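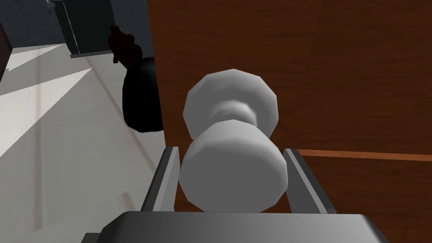
Muss man programmieren können, um einem Roboter eine Aufgabe vorzumachen?

Programmieren muss dafür niemand können, eine ruhige Hand und etwas Geduld reichen. Du steuerst den Greifer mit einem Handgerät, der Rechner schreibt mit, fertig ist eine Demonstration.

Wir suchen ab sofort Leute zum Vormachen. Minijob oder Werkstudent, beides geht. Projekt Marar, Firma Dekar, Büro im zweiten Stock über der Druckerei, Eingang im Hof.

Worum es geht

Greifer fernsteuern in der Simulation. Möbelknäufe anfahren, zugreifen, ziehen, wieder loslassen. Später auch Schubladen, Klappen, Drehschalter. Jede Aufgabe wird viele Male gemacht, jedes Mal von einer etwas anderen Startposition aus. Ja, das wiederholt sich. Wer nach zehn Minuten was Neues braucht, wird bei uns nicht glücklich.

Bis zum Ende der Runde brauchen wir 4000 brauchbare Demonstrationen, davon sind 1450 im Kasten. Im April mussten wir fast 700 wegwerfen, zu hastig gefahren oder der Greifer hing schief am Knauf. Lieber langsam und sauber. Bezahlt wird nach Stunden und nicht nach Stück, also bitte kein Wettrennen.

Deine Aufgaben

- Demonstrationen am Steuerplatz aufnehmen (Software heißt Troveo, Einweisung machen wir)
- verpatzte Durchgänge gleich selbst als verpatzt markieren, nicht schönreden
- kurze Notiz, wenn was hakt: Knauf rutscht weg, Finger geht durch die Tür, Bild ruckelt
- nach der Einarbeitung auch mal am echten Arm, da wird von Hand geführt. Immer zu zweit, Not-Aus in Reichweite

Was du mitbringst

Mindestens 18. Deutsch oder Englisch so, dass man sich über eine Fehlermeldung verständigen kann. Räumliches Sehen am Bildschirm, also ein Gefühl dafür, wie weit der Finger noch vom Griff weg ist. Erfahrung mit Gamepad oder CAD-Maus hilft, ist aber keine Bedingung. Linkshänder sehr gerne, wir haben bisher fast nur Rechtshänder-Daten und das merkt man den Bewegungen an.

Was wir bieten

Schichten zu 2 Stunden, länger am Stück lassen wir niemanden fahren, danach werden die Bewegungen schlampig. Zwei Schichten am Tag sind möglich mit ordentlich Pause dazwischen. Einarbeitung wird voll bezahlt. Stundenlohn nennen wir in der ersten Mail, hängt davon ab ob Minijob oder Werkstudentenvertrag. Kaffee da, Mikrowelle auch, Parkplätze eher schlecht - kommt mit dem Rad.

Heimarbeit geht leider nicht, die Verzögerung übers Netz macht die Aufnahmen kaputt. Haben wir probiert.

Zu den Daten

Gespeichert werden deine Steuerbewegungen, der Zustand der Simulation und eine Teilnehmernummer. Kein Ton, keine Kamera auf dich. Die Aufnahmen gehen ohne Namen an unseren Partner Stimico, dort wird damit trainiert. Einwilligung gibts vorab schriftlich, in Ruhe durchlesen bitte.

Bewerbung

Kurze Mail reicht, kein Anschreiben, kein Foto. Reinschreiben: wann du kannst (vormittags / nachmittags / abends), ab wann, links- oder rechtshändig. Dann laden wir zu einer Proberunde ein, die ist ebenfals bezahlt. Danach sagen beide Seiten, ob es passt.

Betreff "Marar Vormachen", Adresse steht unten auf der Kontaktseite. Anrufen bitte nur wenns eilig ist, das Telefon steht im Nebenraum und klingelt da oft ins Lere.

Stand 2. Mai 2018, Plätze vormittags noch frei, abends nur noch Warteliste.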